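Two Grippers, One Backpack and a Lot of Zippers

5 February 2025

The first thing the test engineer at Pleradine wants to talk about is fingers. She has spent most of the winter comparing two sets of them on the same arm, and she starts in before I have my coat off.

"People ask me which arm we use, and what camera, and how fast the controller runs," she says. "All good questions! But the part that touches the thing is the part I lie awake over. You change the fingers and you have a different robot."

Pleradine is a small shop that tries out grippers for companies who would like to know what they're getting before they order. The current job is a comparison between the Cisoreo, a hard parallel gripper with slim metal tips, and the Rotura, which has wide, smooth fingers that taper toward the end. Both were run through the same jobs on soft goods: lifting a bag by its strap, opening a zipper, pulling something plush out of a pocket and putting it back again.

Why soft goods? She laughs. "Because boxes are boring. Boxes are solved, or close enough. Give me a bag. A bag slumps, it folds, it has little loops and tabs hanging off it, and it never sits the same way twice. If a finger has a weakness, a bag will find it by lunchtime."

The plan was simple on paper. Each gripper got 100 tries at each job, with the bag set down fresh every time. With the extra runs they did for camera angles and grip force, the log now stands at 2,475 attempts. She has watched nearly all of them, and she says so with real cheer.

"The slim tips were lovely on the zipper. They get right in behind the pull -- you almost want to clap. Then you ask the same tips to hold webbing and the strap rolls out sideways. Over and over. The wide finger is the other way around. It loves a strap. It will hold a strap all day."

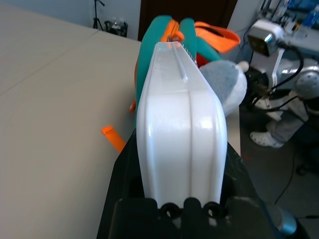

"What surprised me was how much the shape of the finger changes what the wrist camera gets to see," she goes on. "A wide finger blocks a wide slice of the view, and it blocks it at the worst moment, when you're nearly there. With the slim tips you can see the target almost until you touch it. So for the same controller, you've handed it a harder problem just by bolting on a bigger finger."

The team tried a few ways around that. They moved the camera mount back, which helped with zippers and hurt with everything far away. They added a second view from the side and liked it a lot, though it meant more calibration each morning. In the end the biggest gain came from approaching at a tilt, so the far side of the bag stays in view a bit longer.

"It's a five-line change," she says. "We spent 2 weeks on mounts before anybody tried it. I'm not even mad, I learned so much about mounts."

The controller got its own round of testing. They ran the stock one that ships with the arm against a force controller from Mayrhofer, and on fabric she found the difference easy to feel. The stock controller closes to a set width and stops there. The other one closes until it meets some push-back, and plush toys push back very softly.

"You have to turn the threshold way down. Then your own cable drag starts to look like contact, and the gripper thinks it's holding something when it's holding air. So you re-route the cables, you try again, and suddenly it works, and you run down the hall to tell someone."

Does she have a winner? She'd pick the Rotura for straps and plush and the Cisoreo for zippers and small tabs, and she would love a finger that could do both. There is a sketch of one on her whiteboard, wide at the base with a narrow lip at the end. The first printed set should be ready to test in May.

"It might be terrible," she says, already pulling up the drawing to show me the lip. "But look at that angle -- you could get that under a zipper pull, couldn't you?"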